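29 January 2019

Kennel block, refeeding and parasite log. Dog ref. Bruvel, adult male lurcher type, transferred in from Dondia.

Weight this morning up slightly on the last reading. Body condition still poor: ribs, spine and hip bones prominent, little muscle over the thighs. Gums pink, a shade pale. Temperature normal. Eating everything offered and looking for more.

Feeding plan unchanged. Small meals of the low-fat wet diet, with 60 g dry added to the last one, soaked. No increase until stools hold their shape for 2 consecutive days. Yesterday's were soft with some mucus, today's first was better. No vomiting.

Faecal flotation repeated on the pooled sample. Hookworm eggs still present, clearly fewer than on admission. Whipworm not seen on this slide, which does not rule it out. Second dose of wormer stays as scheduled for February. Runs to be scooped straight after use and the concrete hosed and dried. 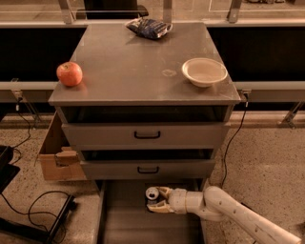
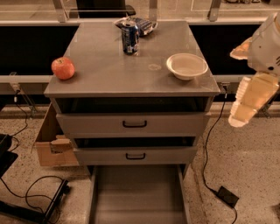
Deng read the draft and disagrees on the feeding. The dog has now had 7 days on the reduced ration without trouble, the bloods taken at Pleltideo showed phosphate and potassium within range, and holding back any longer costs weight he can't spare. Deng would go up by a small step tonight and recheck electrolytes after.

Fair point on the bloods. My hesitation is the gut, not the electrolytes. Hookworm burden plus a richer diet has given us loose dogs before, and then it is hard to say which one is responsible. Compromise: same ration tonight, step up tomorrow if the morning stool is formed. Electrolytes to be repeated either way.

Skin: flea dirt gone from the rump, scabbing at the tail base dry. Left elbow sore cleaned, no discharge. Extra bedding put in, he lies on that side.

Heartworm antigen test negative. Tick-borne panel not back yet. Chase Pleltideo if there is nothing by the afternoon.

To do:
- PCV and total protein with the next blood draw
- weigh before first feed, same scales, collar off
- move vaccination date back until weight is steady
- second faecal pot, label with run number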